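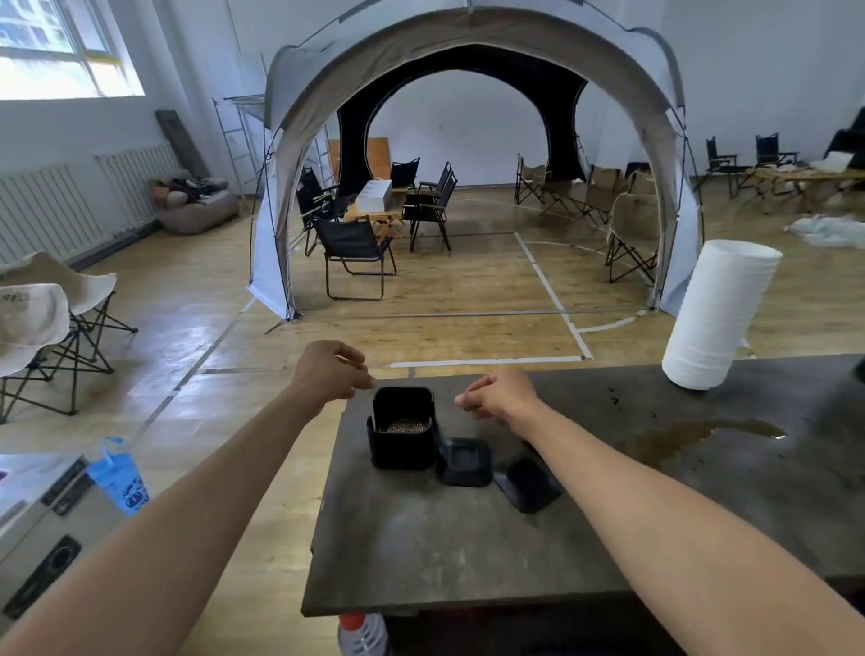 Speaker notes: Why We Can't Throw Out the Box

Filed under: Home & Habits, Talks
4 min read

Wait for the lights. Don't start with the joke about the attic. It died in March.

Open with the question: who here still has the box their phone came in? Hands up. Keep yours up too, so they trust you.

I have 59 empty boxes. I counted for this talk, and I'd like that hour back. The oldest held a Stument desk lamp. The lamp is gone. The box has moved house with me twice, once in the front seat.

SLIDE 2. The reasons people give. Resale value. The warranty. "It's a good box." Let them laugh at the last one, then ask who has said it. I asked 247 readers of my newsletter why they keep boxes, and the winner by a mile was "in case I need to send it back." Ask how long they think the return window is on a nine-year-old blender.

SLIDE 3. The lid. Talk about the slow lid, the one that sighs as it comes down. Somebody got paid to make that happen. My Iditari headphones came in a box inside a box, with a ribbon, and I opened them like a man defusing something. The headphones are fine.

(If running long, skip to 5.)

SLIDE 4. The small box problem. Big boxes get thrown out because you trip on them. Small ones hide inside other boxes. I own a Pap watch tin that holds a Flondik key tin that holds one button. No coat of mine is missing a button.

SLIDE 5. What to do about it. Keep the box for as long as you can return the thing, then flatten it. Gifts get one extra month. Anything you have moved twice without opening goes out first. Yes, I know about the lamp.

Pause here. Drink water. Someone will ask about collectors, and the answer is that collectors have shelves and we have a closet.

Close on the photo. Don't explain it. Take questions, and if anyone offers you a box to carry the handouts home in, say no thank you.

769 shares | 12 comments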